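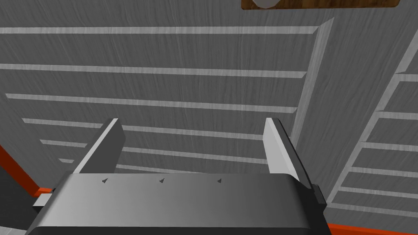

Grey gripper, two fingers up.

25 August 2022

Up early for the bus to Sultthorpe. It was 5 minutes late and then sat outside the garage while they changed drivers. I had the back seat to myself and finished the Schnyder book, apart from the notes. The last chapter drags.

Met Kwadwo Akpalu at the allotments. His runner beans are finished, all string, but the beetroot is good and he gave me a bag. We dug over the bottom bed, which has had nothing in it since June. The soil is like brick a few inches down. Two barrows of compost went on and it could take two more. He wants to put garlic in – I said leeks, but it's his plot.

Paid £148 for the boiler service when I got home. Last year it was less. The man said the pressure was low and showed me how to top it up, then left a leaflet about a new one.

Boiled the beetroot after tea and got it all over the worktop. Four jars done, vinegar all gone. Rang Mum, who has her eye appointment next week and wants driving there. Rain started after nine. Left the back window open for a bit to let the smell out.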